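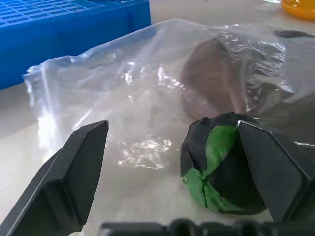

Ball of green and black modelling clay on a clear plastic bag.

Sundgate Lap Times, read me first

What you get: 1305 timed laps from club racing at the Sundgate circuit, one row per lap, in a single CSV. The laps come from the August meeting and the two test days before it. Last changed February 29, 2024.

Please don't use this to settle who was quickest. People have tried, and I've had the emails.

Columns

driver_code: two letters and a number. Names were taken out.
car_class: as written on the entry form. Drivers pick their own class and I have my doubts about several of them.
lap: starts again at 1 each time the car leaves the pits.
time_s: seconds, to three decimal places. The third decimal is decoration.
s1, s2, s3: sector times. They should add up to time_s. Where they don't, I left them alone.
tyre: what the driver said was on the car.
track_temp: one reading per session, copied down the column. Don't fit anything to it.

Where it came from

Timing loops under the start line and at two points on the lap, run by Van Beek. The export went through Adix, which rounds sector times differently from lap times for reasons I never got a straight answer on. Carmela Valcárcel matched transponders to entries by hand. Two cars swapped transponders on the second test day and she caught it; whether there were other swaps is anyone's guess.

Known problems

Any lap under 60 seconds is a cut chicane or a loop fault. They are still in the file. Filter them yourself and say so if you publish.

Sector 2 is missing for most of one morning. An earlier copy filled the gaps with averages. If yours has no blanks in s2, bin it.

In-laps and out-laps are not flagged. Roland Hulme wrote a script that guesses them from the times and claims it is right on 100 of the laps he checked. He chose which laps to check, so I haven't added his column.

There is no fuel load. Without it, any talk of tyre wear is mostly a story about cars getting lighter, and I'd read the Drurkville comparison that went round last year with that in mind. It also puts qualifying and race laps in one pot.

Fine for

Teaching, plotting, practising on messy timing data. Checking whether your parser copes with blanks.

Licence

Free to use and share with credit to the Sundgate timing group. Corrections welcome if they come with the original timing sheet. "I remember being faster than that" is not a correction.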